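What the Donut Robot Left Over: Counter Work Before and After Tillik
Student project report, Work and Technology seminar
Marwan Chamoun
8 Mar 2019

1. Why donuts

My first proposal for this project was a study of automated warehouses. My supervisor pointed out that I had no access to an automated warehouse, and that I did have a habit of turning up to seminar with sugar on my sleeve. So the project moved to Grilthorpe, a bakery and coffee counter near campus, which had begun working with a small company called Huet on a robot for the serving side of the business. The robot setup goes by the name Tillik. The staff call it that too, usually in the tone people use for a new manager's nephew.

The question I started with was whether the robot would take anyone's job. The question I ended with was duller and, I think, better: which parts of a job does a robot pick up, and who gets the parts it drops?

2. How I did it

I spent time in two places. One was the Grilthorpe counter, where I stood at the end with a notebook and bought more coffee than my budget allowed. The other was Huet's workshop, where the handover between person and robot was being worked out before it went anywhere near a paying customer. I interviewed 8 people: five who work or have worked the counter, and three on the Huet side. Counter staff are not named here, at their request. One asked to be called "the good one," which I have declined to do because two of the others then asked for the same thing.

I also read through the shift notes for November, 171 entries in all, written by whoever was closing. Most concern napkins.

3. What the work was like before

Serving a donut looks like one action from the customer's side of the glass. From the other side it is a string of small ones. You line a box with paper, you put the donut in without dragging the glaze, you put the box in the covered display, and later you take it out again while holding a conversation about oat milk. Then there is the tray, for orders carried to a table.

The staff were firm that the hard part is none of these. The hard part is doing them while noticing things: that the sprinkled ones are running low, that the man at the end of the line is about to give up and leave, that a child has both hands on the glass. One of them told me she could box a donut asleep and had probably done so on early shifts.

4. What the robot does

Tillik takes on the moving of boxes. The donuts are already in their paper-lined boxes when it deals with them, so it never has to touch glaze, a decision I heard described at Huet as "hygiene" and at Grilthorpe as "cheating." A person still fills the boxes and still handles the tray. In the plan, a box travels between the display and a tray that somebody is holding, and the interesting trouble is all in that last word.

A table stays where you left it. A person breathes, shifts their weight, and looks round when somebody calls their name. Huet's engineers had put a lot of thought into how the gripper should approach a box. They had put less into how a human being should stand next to it, and for the first weeks the answer was "like a shelf."

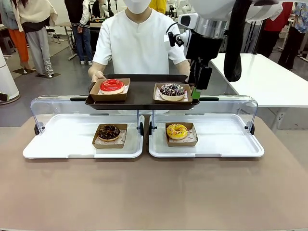 Two boxes on the tray, two more under the clear covers. 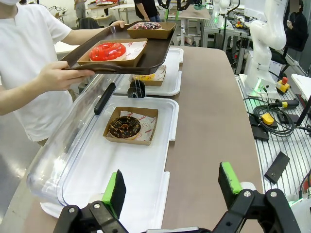

The counter worker who did most of the early sessions at the workshop described holding the tray as the strangest work she had been paid for. "At the shop I'm the one who moves and the tray keeps up," she said. "Over there I was furniture with a pulse." She wasn't especially upset about it. She said her arms got tired in a new place, and that she had caught herself leaning the tray toward the gripper to help, the way you would for a colleague with full hands. She was asked to stop helping. The helping was throwing off the approach.

I found this the most useful thing anyone told me, and I have built most of section 5 on it.

5. What changes for the people

5.1 The pace belongs to somebody else

At the counter, staff speed up and slow down without talking about it. With Tillik in the routine, one part of the chain has a fixed tempo and everybody else arranges themselves around it. Two of the five counter workers liked this. They said it gave them an excuse to breathe. The other three said that waiting for a machine in front of a customer is much longer than waiting for a machine alone, and I can confirm this from the customer's side.

5.2 Helping has to be unlearned

Small adjustments are most of what makes people easy to work beside. You tilt something, you nudge a box straight, you hold a lid up a second longer. A good counter worker does this all day. Near the robot these habits become errors, and the better you were at the old job the more of them you have. The newest member of staff had the least trouble – he had not yet learned to be considerate.

5.3 New work with no name

Someone has to set the boxes where the robot expects them. Someone has to see that the covers are open when they should be. Someone has to explain the thing to customers, repeatedly, including to one who wanted to tip it. At Grilthorpe these tasks are done by whoever is nearest, and they appear in no job description. The manager agreed this was a problem and said it would be looked at, in a voice that suggested a very large pile of things to be looked at.

5.4 The money

Staff received a single payment of $2000, split among them, for the extra hours of workshop sessions and training. Opinions on whether this was generous depended on how many hours the person had done. Nobody's regular hours had been cut when I finished my visits. Two people expected them to be, and one had already applied for a job at Ulcombe, a rival bakery across the river whose main selling point, in her view, was that nothing in it had a software update.

6. Limits of this report

Eight interviews is a small number, and five of them took place within smelling distance of a fryer. I saw the robot in the workshop far more than I saw it anywhere near a real line of customers, so what I say about pace leans on what people told me. The shift notes were never meant as data. I also have to declare that I was given free donuts on several visits, and that I accepted them.

7. Suggestions

To Grilthorpe: write down the setting-up and explaining work, give it to named people, and pay for it. Ask the person who holds the tray before changing anything about how the tray is held.

To Huet: the tilt is worth another look. Every one of the five counter workers, asked to mime handing a tray to someone, leaned it toward me. It seems a lot to ask all of them to stop when there is one robot and it can be reprogrammed. I put this to the engineers and was told it was harder than it sounded, followed by a half hour of how much harder, which I have left in the appendix for anyone who wants it.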